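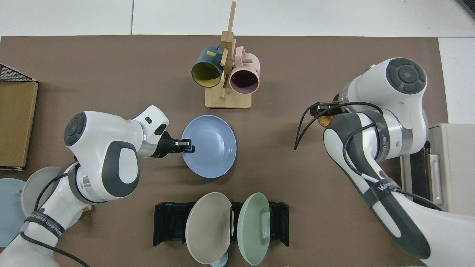
Arbeitsplatz 1: Der linke Arm hält einen hellblauen Teller am Rand, im Abtropfgestell stehen zwei weitere.

Trumum – Beschaffungs- und Datenblatt für den Zweiarm-Arbeitsplatz

Stand: 1. November 2020
Pflege: Siu-ming Su (Aufbau, Bestellungen), Chih-ming Fu (Aufnahmen, Auswertung)

Zweck

Dieses Verzeichnis enthält die Planungsunterlagen für den zweiten Arbeitsplatz im Projekt Trumum und eine kurze Beschreibung der Aufnahmen, auf denen die Planung beruht. Es richtet sich an Gruppen, die einen ähnlichen Tisch aufbauen wollen und wissen müssen, was außer den Armen noch zu bestellen ist. Die Preise der Arme selbst sind nicht enthalten, sie werden über den Rahmenvertrag mit Folex abgerechnet.

Inhalt

bestellliste.csv – alle Positionen mit Menge, Lieferant und Kostenstelle
verschleiss.csv – Ersatzteile und Geschirr, nach Monat
aufnahmen.csv – Index der Aufnahmen mit Aufgabe und Ergebnis
angebote/ – Angebote von Folex und Zein als PDF

Der Index umfasst 161 Aufnahmen aus 11 Aufgaben. 43 davon sind als abgebrochen markiert. Sie bleiben im Index, weil die Abbruchgründe in die Ersatzteilplanung eingehen.

Budget

Für Zubehör und Verbrauch am zweiten Arbeitsplatz stehen 3000 Euro zur Verfügung. Der Betrag gilt bis zur Abnahme am Standort Stutlow und deckt Matte, Haushaltsgegenstände, Befestigungen, Kabel und Greiferteile ab. Montagestunden laufen getrennt.

Der größte Posten sind Ersatzfinger für die Parallelgreifer. Beim ersten Tisch hatten wir nur einen Satz bestellt und im September zwei Wochen auf Nachschub gewartet. Für den zweiten Tisch werden deshalb zwei Sätze je Arm angesetzt, einer davon liegt am Platz.

Geschirr und Kleinteile sind billig, müssen aber nachbestellbar sein. Wir kaufen nur Teller und Tassen, die der Händler dauerhaft führt. Einzelstücke aus Restposten haben sich nicht bewährt: Nach einem Bruch passt der Ersatz in Durchmesser und Randhöhe nicht mehr zu den älteren Aufnahmen. Kräftig verschiedene Farben sind erwünscht, weil die Aufgabenbeschreibungen die Teile nach Farbe benennen.

Tisch und Stellfläche

Bei der Tischgröße zählt der Platz, den beide Arme gleichzeitig brauchen. Am ersten Tisch teilen sich Mini-Backofen, Abtropfgestell, Tellerständer und Tassenbaum die Matte. Wer die Stellfläche nur nach den Gegenständen berechnet, bestellt zu klein. Auch die Kabelschlaufen an den Handgelenken gehören in die Planung; sie können bei tiefer Armstellung auf der Matte liegen. Längere Kabel sind daher keine Reserve, sondern ein eigener Punkt in der Bestellliste, zusammen mit Haltern.

Die Matte soll einfarbig sein und fast die ganze Tischplatte bedecken. Bitte am Stück bestellen, Stoßkanten stören beim Abstellen von Tellern. Stative werden an der Tischkante befestigt und brauchen dort freie Plattenfläche.

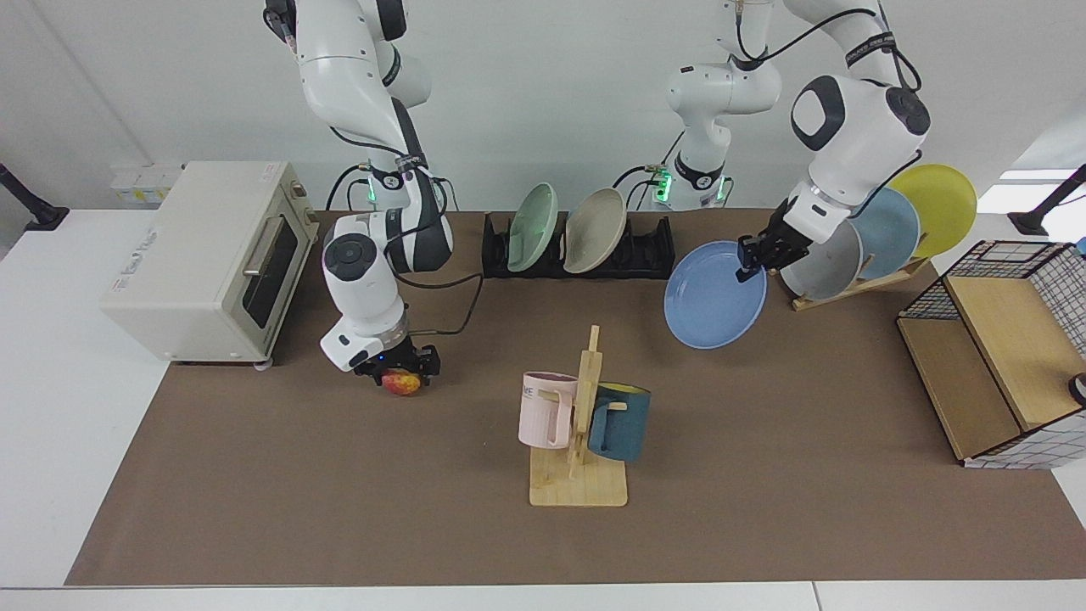

Bestellreihenfolge

1. Tischplatte und Matte. Die Lieferzeit der Platte bestimmt den Termin.
2. Stative und Klemmen. Plattenstärke vorher messen, die Klemmen von Zein gibt es in zwei Größen.
3. Kabel, Kabelhalter und Ersatzfinger über Folex, in einer Bestellung.
4. Gestelle, Tassenbaum, Geschirr und Obst.
5. Schränke und Körbe am Rand, sobald die Reichweite der Arme am fertigen Tisch geprüft ist.

Offene Punkte

Das Angebot für die Ersatzfinger ist noch ohne Versandkosten. Chih-ming Fu klärt, ob der Mini-Backofen ein zweites Mal gekauft oder zwischen den Tischen getauscht wird – beim Tausch müssten die Aufgaben mit Ofen blockweise geplant werden.

Änderungen an der Bestellliste bitte mit Kürzel und Kostenstelle eintragen. Rückfragen zu Lieferanten gehen an Siu-ming Su.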